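读书换减刑，读书报告应该怎样评？（想听不同意见）

浏览 2000　分享 3

露西玛拉B　楼主　2019年11月25日

各位好。我的中文是成年以后学的，如果有句子不自然，请大家原谅，也欢迎指出。

我叫 Lucimara Brandão，从去年开始给 Irnunham 监狱的读书计划批改报告。规则不复杂：在里面的人从书单上选一本书，用二十八天读完，然后在一间教室里手写一篇报告，不可以带书，也不可以带笔记。报告通过，可以减去三天刑期。不通过，就没有减，但是下一期可以再写。字数的下限是 200 字，没有上限。

十月这一期，我收到的报告里有一篇让我很为难。写的人读的是一本关于渔民的小说。他的报告写得很短，语法错误很多，人物的名字写错两个，结局也写得不对：书里老人回家了，他写老人没有回家。可是中间有一段，他写老人每天晚上把渔网补好，第二天网又破了，他说他的父亲也是这样一个人，他小时候看不起父亲，现在不了。我读这一段读了很多遍。

按照评分表，内容准确占一半，语言占三成，个人思考占两成。我算出来的分数是不通过。我给他写了评语，把分数报上去了。之后我一直想这件事，睡得不太好。我想请教有类似经验的朋友：你们觉得评分表应该这样用吗？
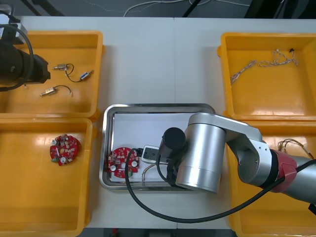
另外补充一点背景，免得大家误会。书单是 Londent 函授学校定的，一共 157 本，小说比较多，也有一些科普和传记。批改的人不知道写报告的人姓什么，犯了什么罪，刑期多长，我们只看到一个编号。我自己认为不知道是好的。我的同事里有人不同意。

赞 42　回复

铁皮青蛙　2楼

你做得没错。规则就是规则，三天也是三天。你放过一个，下一个编号怎么办？人家把书老老实实读完了，名字结局都写对，只是没有一个能让你感动的爹，你给不给加分？

我说话直，别介意。中文写得挺好的，比我单位很多人强。

赞 31　回复

南窗旧纸　3楼

不同意楼上。内容准确占一半，这个比例本身就有问题。这是在考记忆力，不是读书。我教了很多年中学语文，学生把情节背得一字不差，书合上什么都没剩下的，一个班里能找出一大片。反过来，记错结局但是把人读进去了的，很少，很珍贵。

而且请注意，他记错的那个结局，「老人没有回家」，我怀疑根本就不是记错。楼主有没有想过他写的是谁没有回家？

赞 58　回复

露西玛拉B　楼主

回复 3楼：您这个问题，我当时没有想到。读了您的回复以后，我坐了一会儿。

不过我也要小心。我只看到一个编号和一页半纸，如果我开始猜他的生活，然后按照我猜的东西给分，这对他不公平，对别人也不公平。2楼说的我也觉得有道理。

赞 12　回复

D_Ebrahimi　4楼

大家好，我是 Davoud Ebrahimi，中文也不是我的母语，所以我会写得慢一点、短一点。

我在里面住过。不是 Irnunham，是另外一个地方，制度差不多。我读书的第一个原因，就是三天。我不觉得丢脸。第一本书我只看了开头和结尾，中间是问同屋的人，他讲给我听，我写下来，通过了。第二本书同屋的人已经转走，没有人可以问，我只好自己读。那本书我到现在还记得。

所以对于「动机不纯」这个批评，我的回答是：是的，不纯。请给我三天，我先坐下来，书会做后面的事，有时候它做，有时候它不做。

关于楼主的问题，我有一个小意见。不通过没有关系，我也有过不通过。重要的是那张评语。我收到过一张评语，上面只有四个字「内容有误」。哪里有误，没有写。我拿着那张纸，很生气，两期没有报名。如果您的评语写了父亲那一段很好，他会再写的。

赞 96　回复

铁皮青蛙　5楼

回复 4楼：谢谢你说这些。不过你看，你第一本书等于是作弊过的，三天白拿。这不正好说明要卡严一点吗？

赞 9　回复

D_Ebrahimi　6楼

回复 5楼：对，是作弊。您可以把三天要回去，我现在在外面，很容易找到，哈哈。

认真地说，卡严一点，我可能第一本就停了，也就没有第二本。我不能证明，您也不能证明。

赞 74　回复

半斤小米　7楼

我姐夫在里头，潜水很久了，第一次发言。想问一下楼主，家属能不能寄书单以外的书？我寄过两次都退回来了，理由写的是「不符合规定」，到底什么规定也没说。他以前不看书的，现在写信来要一本讲修钟表的，我跑了几家旧书店才买到。

赞 15　回复

露西玛拉B　楼主

回复 7楼：每个地方的规定不一样，我只能说我知道的。Irnunham 只接受书店直接寄出的新书，封面要软的，里面不可以有人写过字。旧书店的书很可能是这个原因被退回。建议您先写信给教育科，问清楚封面和寄件人的要求，请他们用书面回答。修钟表的书如果有附带工具，哪怕是一把很小的螺丝刀，也一定会退。

您姐夫想读这个，我觉得很好。

赞 22　回复
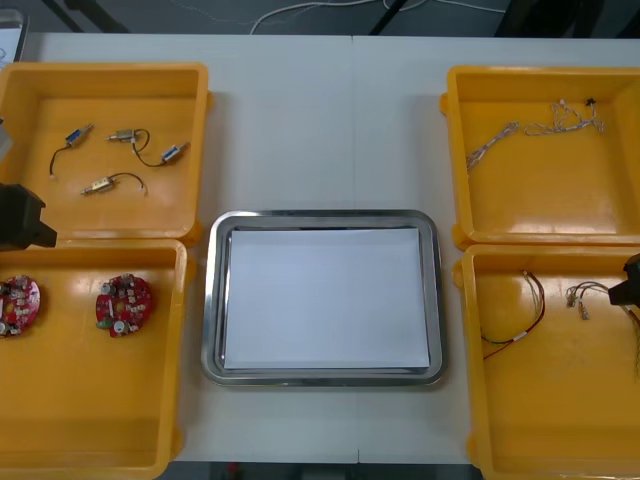

我再回到评分表的问题。昨天我给负责这个计划的 Najafi 基金会写了信，提了两个建议。一个是把个人思考的比例提高，和内容准确一样。另一个是评语不可以少于三句话，其中一句必须写出报告里做得好的地方。第二个建议是看了4楼的回复才加上去的，谢谢您。

他们的回信很客气，说第一个建议需要同监狱方面商量，时间会比较长，第二个建议可以从下一期开始试。

赞 37　回复

鹤岗老陈　8楼

泼点冷水。你们讨论得很热闹，可是有没有人算过里面有多少人根本写不了 200 字？我做过扫盲，一个班里头，能把自己名字写全的人不到一半。读书减刑听着好听，好处全让本来就识字的人拿走了。不识字的一天也减不了。这才是不公平，什么评分表不评分表的，都是后话。

赞 63　回复

南窗旧纸　9楼

老陈说的是实情。我想过口述的办法，让不识字的人听别人念书，听完了口头讲，有人记录。不知道有没有地方这样做。

赞 18　回复

鹤岗老陈　10楼

口述？谁来记？记的人顺手帮他圆两句，你怎么查？我不是反对，是见过。当年有个学员，讲得颠三倒四，交上来的记录跟报纸社论似的。

赞 27　回复

露西玛拉B　楼主

回复 8楼、10楼：我必须承认，这个问题我以前想得很少。我们收到的都是写出来的报告，没有写的人，我们看不见。我查了一下 Irnunham 的情况，识字班是有的，但识字班上课不算在读书计划里，也没有减刑。也就是说，一个人从不识字学到可以写自己的信，用了一年，一天都没有减；另外一个人本来读过大学，一年可以减很多天。写到这里我自己也觉得很难解释。

有一家叫 Eltolitz 的小出版社出过一套给成年初学者的读物，字很大，句子很短，故事是给大人看的，没有小兔子和小熊。我打算请 Londent 把这套书加进书单。这不能解决全部的问题，可是最少有一条比较低的台阶。

赞 41　回复

铁皮青蛙　11楼

这个我支持。给大人看小熊确实有点侮辱人。

但我还是坚持，加书可以，降标准不行。短书就按短书的内容考，考得准一点。受害人家里也有人会看到「减刑」两个字的，你们谁替他们想过？三天对他们来说也是三天。

赞 39　回复

D_Ebrahimi　12楼

11楼最后一句，我不能反驳，也不想反驳。我犯的事情里也有一家人。我出来以后写过信给他们，没有回信，他们有权利不回。

我只想说，我如果没有学会写字写得清楚一点，那封信我也写不出来。在里面第一次写读书报告，我一个句子改了很多次，因为教室里只给两张纸，改坏了就没有了。

赞 88　回复

半斤小米　13楼

看哭了。问到了，教育科回信说要软皮、要书店直接发，跟楼主说的一样。新的修钟表的书网上有一本，封面是硬的……再找找。

赞 20　回复

南窗旧纸　14楼

回复13楼：有的书店可以问影印本或者旧版重印，常常是软皮。你把书名发出来，大家帮着找。

赞 11　回复

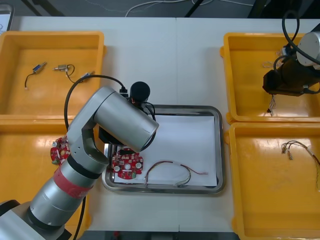
不锈钢托盘上方的银色机械臂

露西玛拉B　楼主

更新一下。十月那篇报告的分数没有改，已经报上去的分数按规定不能改。但是基金会同意我重新写一张评语，和原来那张一起交给他。我写了半页，先写父亲和渔网的那一段，告诉他我读了很多遍，为什么觉得好。然后写了两个名字的正确写法。关于结局，我没有写「有误」，我写的是：「书里老人回家了，在最后一章。您写他没有回家，如果您是有意这样写，下一次请写出您的理由，我很想知道。」

铁皮青蛙也许会觉得我太软。我接受。

有一个中文问题也请教大家：我在评语里用「您」，同事说对在押的人用「您」很奇怪。奇怪吗？

赞 52　回复

铁皮青蛙　15楼

不奇怪，用吧。

赞 66　回复

鹤岗老陈　16楼

我当年上课都叫「同学」，五十多岁的也叫同学，有个人听了头一回把腰坐直了。你用「您」没毛病。倒是那套大字的书，名字发一下，我这边也想弄几本。

赞 33　回复

露西玛拉B　楼主

回复 16楼：我明天到办公室抄下书名，发在这个帖子里。「同学」这个叫法很好，我会记下来。

赞 19　回复

查看更多回复　分享 3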